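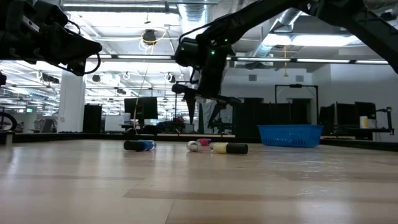
What can a first-year class learn from a pick-up task this simple? Quite a lot, we found, and most of it in the first 20 trials, when students meet every problem that a tidy plan leaves out.

### 4.2 Task and procedure

Each team in the Kastow course wrote its own grasp planner and ran it for 100 trials. Loose items go on the work surface, and the planner picks one and moves it. Teams chose their own order of attack, and we loved how different the choices were! One team went for the nearest item every time – another saved flat items for last.

Flat items were the hardest. Figure 3 gives the wrist view, with both fingers open and a blue card near the tips. Motion blur at this range smears the print on the card, so teams had to decide whether to slow the arm or trust an earlier view.

**Figure 3.** Wrist view during a moving trial, with the fingers sharp and the surface blurred. 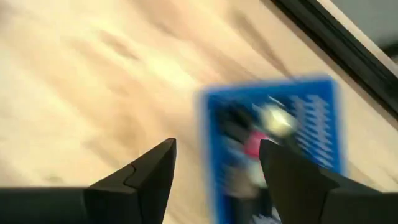

### 4.3 Scoring

A trial scored one point if the item left the surface within 35 seconds. Dropped items scored zero.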